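Keep the Calculator on the Table

July 13, 2018

Quick one this week because I'm behind on everything, including the thing I'm writing about.

The table in our back room is a mess again. Mat, bags, boxes, odds and ends that belong in some other room. I cleared it in May. Completely, down to the surface, wiped it, felt great. Then life. And every time I clear it the same object comes up and somebody in the house says can we please get rid of that, and I say no, and we have the same small argument.

The object is a calculator. Black, plastic, buttons. Does four things well and a few more I've never tried.

My position – the calculator stays. Also the table, as a table, stays messy within reason. I want to argue both and I have one cup of coffee to do it.

First the calculator. Yes, the phone has one. I know. Everybody who has ever seen me pick up a calculator has told me the phone has one. But the phone also has my sister, the weather, a man selling boots, and 409 unread messages. I pick it up to add two receipts and come back ten minutes later knowing a lot about boots. Receipts not added. The calculator has never once told me anything except the total.

And buttons. Real ones. You can look at the paper and press with the other hand, no peeking, once your fingers know where the 5 is. Try that on glass. I did our share of the Cuvgate street fair float on the phone last year and came out at 565 when the answer was 100 and change. Fat thumb. Did it again on the calculator, right first time. One bad night with a phone proves nothing, fine, but I was the one who had to call people and apologize.

Priltstead Library used to keep a calculator at the front desk, on a string. Gone now. I asked and the kid at the desk offered me his phone, very kindly, unlocked and everything. I didn't want his phone! I wanted to work out a late fee in private.

Then the table. The tidy people have won, I think. Every magazine in the dentist's office has a bare table in it with one bowl. Who lives there. Where is the tape. My neighbor bought the whole Praketti drawer system, dividers and labels and little trays for the trays, and it's beautiful, I mean that, I stood there and admired it. Then she needed scissors and opened five drawers.

Some things should live out. That's the whole argument really. If you use it every day or two and it's smaller than a loaf of bread, leave it where your hand goes. A calculator in a drawer is a calculator you don't own. You'll forget it, you'll use the phone, you'll buy the boots.

I'll give the other side this much. There's a difference between out and dumped. The plastic bags on a table like mine are the trouble, always. A bag is where you put things you haven't decided about, and a clear one is worse because you can see in and feel like you've dealt with it. I have had one since before the May cleanup that I'm fairly sure is cables and a birthday candle. That should go. Boxes too, if you can't say what's in them without lifting the lid. I couldn't, for two of mine. Lifted the lids. One was empty and one was full of smaller boxes.

So my rule, for what it's worth, and I only made it up on the walk home from Bangash with the groceries. Empty the bags. Open the boxes. Fold up the mat if you're done with it. Then leave the rest alone, and dont let anyone make you feel bad about a table that looks like people use it.

The budget, I should say, is why any of this matters to me. I do it on paper. First of the month, pencil, envelope of receipts, calculator by my left elbow. Takes under an hour. I tried the app and I tried the spreadsheet and both times I quit by the third week, partly lazy, partly I stopped believing the numbers when I hadn't pressed them in myself. When you key in the grocery bill one line at a time you feel it. You notice the cheese. A app that does it for you, you look at a green circle and go to bed.

My kids think this is hilarious. They're allowed. But the older one came looking for it last month when she was splitting the rent with her roomates, sat right there and used it, put it back down among the junk when she was done. Didn't say a word and neither did I.

Anyway coffee's gone. Keep yours out, if you still have one. If you gave it away they're cheap, get one with a big enough display and keys that push back a little. Skip the ones with a cover, you'll lose the cover. Comments are open, be nice about the table.
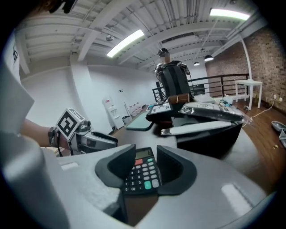
Ghazala Gilani
With you on the calculator, not on the mess. I kept mine out for years and it lived under the mail, so I was digging for it just as much as your neighbor with her scissors. Now it hangs on a hook inside the pantry door and everyone puts it back. Also I do the cheese thing too. Line by line, it's awful, I switched to the store brand after one month. How do you handle the receipts that fade? Half of mine are blank by the time I sit down with them.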